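Flaltov Heraldic Signet Ring, Hand Engraved

My grandmother wore a ring with a tower and two fish on it, and I spent half my childhood trying to get it off her finger. So when people write to me and say "I want one like the dukes have," I know just what they mean!

The Flaltov is our most popular signet (the Campos is smaller, the Holton has the square face). It comes in sterling silver with an oval face, and I engrave your crest, initials or full coat of arms by hand. Full arms are tricky at this size, so if yours has a lot going on, I'll probably talk you into just the crest. Please don't be offended, I do it to everybody.

Price: $228 in silver, $749 in 9 karat gold
Engraving: crest or up to three initials included, full arms $223 extra
Sizes: US 4 to 13, half sizes too
Box: navy Stirkex case with a card showing your design

Don't have a coat of arms? Consuelo Cantero draws new ones for us, and she's wonderful at it. She'll ask about your family, your job, your dog, all of it, and then send you two sketches in color. Her drawings are sold separately.

Tell me if you want the design reversed for pressing into wax. I cut it the right way round unless you ask, and I can't flip it afterward.

Day to day, wear it as much as you like, but take it off for cleaning and swimming. 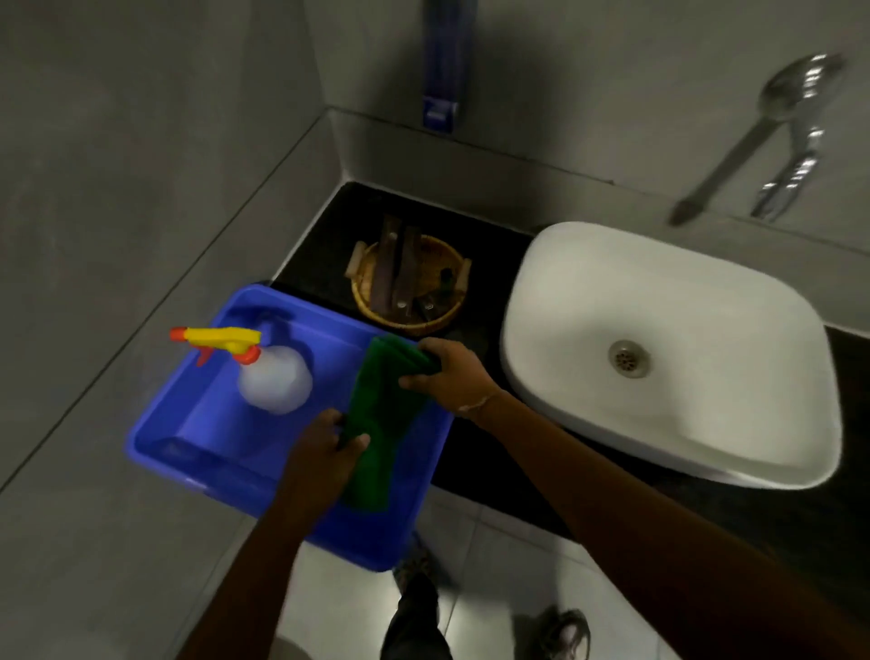
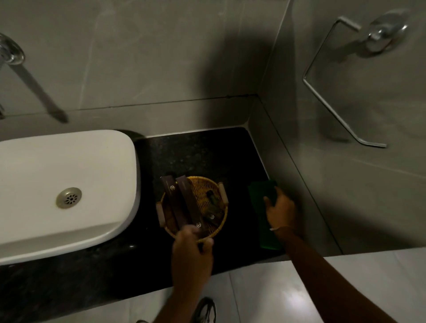 Orders for Christmas need to reach me by the end of October, and gold takes longer than silver. Send your ring size and a clear scan of your crest with the order, and I'll email you a drawing to approve before I cut anything.

Nerea Villalobos, engraver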